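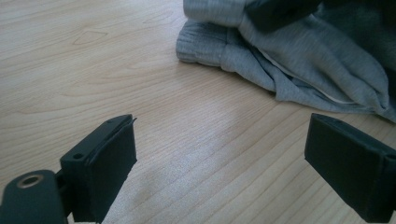

Figure 2.1 Light-toned wooden tabletop with fine, wavy grain. A small diamond-shaped figure lies towards the upper left; bright light hides part of the grain lower down.

Chapter 2
Reading a Wooden Surface

Grain is the visible record of how a board was cut from the log. Lines that run nearly straight usually indicate a cut close to the radius. Long arcs, as at the upper left of Figure 2.1, are more common where the saw has passed at a tangent to the growth rings.

Lighting affects what can be read. A strong reflection lowers contrast and may conceal grain entirely, so a surface should be inspected from at least two directions before it is graded.

This chapter covers the terms used for grain and figure, the effect of finish on colour, and the inspection sheet devised by Mairéad Nic Giolla for the Zupan workshop. Section 2.4 applies the sheet to 156 tabletops. Readers who have not met the terms radial and tangential should first work through Section 1.3.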